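Prindance House: washroom refurbishment and upkeep
Progress report to the Ivwood Fund, 5/10/20

This report covers the second half of the grant period. The grant was for replacing the washbasins and cabinets in the shared washrooms at Prindance House and for setting up a cleaning routine that the residents' service can keep going after the money ends.

Work completed

All 13 washrooms now have their new basin and cabinet. The last 2 were finished in April, later than planned, after Teuber delivered the wrong waste fittings and had to send replacements. The plumbing was checked on every floor and one slow leak on the second floor was put right at no cost to the grant.

Cleaning routine

Each basin is wiped once in the morning and again in the late afternoon. Cloths are dark blue for basins only, so that they do not get mixed up with the ones used on floors and toilets.
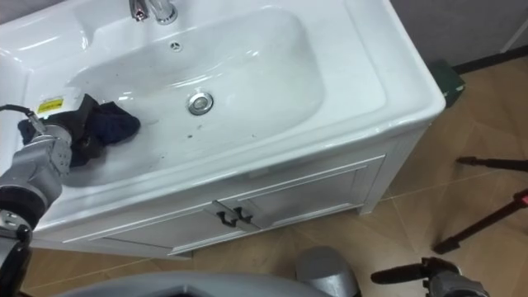 The routine takes longer than we allowed for in the original bid. We had put down too little time for the bowls, where toothpaste and grit collect, and have moved half an hour a day across from the corridors to make up for it. Cleaners are asked to do the taps first, then the rim, then the bowl, and to finish with the cabinet doors and handles.

Cleaning products

We changed from a cream cleaner to Eklow liquid in the first month. The cream left a film that needed a second rinse.

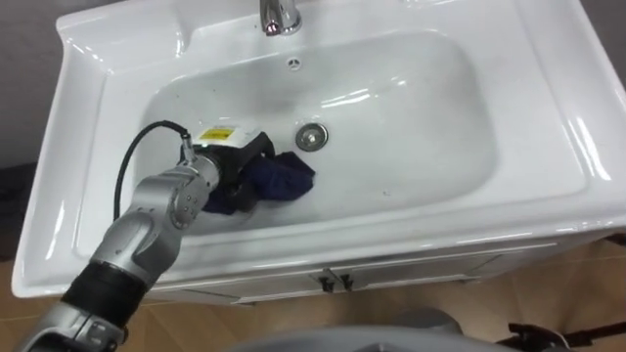 Monthly checks began once all the rooms were in use. The person checking looks at the tap, the bowl and the cabinet and notes anything left undone. Small specks on the white ceramic, like the dark one to the right of and below the drain, are recorded as a minor point and wiped off on the next round. Limescale at the overflow is recorded separately, as it needs descaler.

Spending

£1,589 remains unspent. We would like to use it for spare waste fittings and a further supply of cloths, and ask for the Fund's agreement to this within 30 days.

Still to do

Two cabinet doors on the ground floor need their hinges adjusting. The written cleaning guide is in draft and will be sent with the final claim.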